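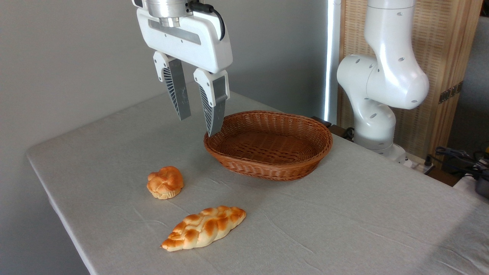
Home Forums Rules & Good Practice New Posts Log in

Speed limits when a person shares the table

jovita_v
Hi all, and sorry in advance, I do go on. We're writing house rules for our tabletop cells (bread into a basket, that sort of thing) and I'd love some opinions before August. My draft says no hands over the cloth while the arm is enabled, and a re-teach of the basket position whenever the cloth gets changed. Too fussy?

Refugio Zepeda
Not fussy at all, I wish we'd had it written down years ago! I'd add a speed cap too. Ours is 500 mm per second in teach mode and we've lived with it happily.

tshepo_b
Friendly disagreement with Refugio: one number for everything makes people lazy. With long tapered fingers I'd want it a good deal slower near the rim of the basket, and I'd have you write down how you arrived at it. We settled on 429 at Usano after a lot of grumbling (mostly mine).

Refugio Zepeda
Fair, though a rule with five exceptions is a rule people stop reading. Bless them, they're busy.

nhi.lam
Could you do both? One cap on the wall sheet, slower approach moves saved in the program. Also please put cable checks in there, Jovita, every shift, wrist connector included.

jovita_v
Oh I like that, Nhi. Cables going in tonight. Tshepo, would you share your worksheet?

tshepo_b
Sure, give me until after supper.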